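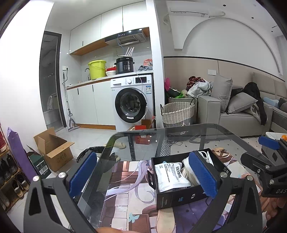 Long one tonight, so get comfortable. I've been rewriting the part of our tooling at Flokgate that lines up two gripper tracks in time, and I finally like it enough to talk about it.

The old version matched the left and right streams by arrival time. Fine on a desk, terrible in a real home, where one stream would stall and the other kept going. I spent most of September blaming the pose estimator for that, and I owe it an apology.

Now each side keeps its own clock and we fit the offset afterward, using the moments when both hands start moving together. Over 200 recordings the worst leftover error was 4 milliseconds. I did a small dance in the kitchen!

Glass tables are still my nemesis, by the way. The tracker finds lovely corners on the floor below and treats them as part of the tabletop - and then the whole path drifts. A busy printed mat on the glass helps a lot, so bless everyone who owns one.

Next up is the planner side, which we call Zamani. It wants smooth gripper widths, and mine still jitter when the pads are wide open. I have a filter half written and two opinions about it, both mine.

If you've dealt with tracking through glass, please tell me how. I'll read every reply, even the very long ones - especially those.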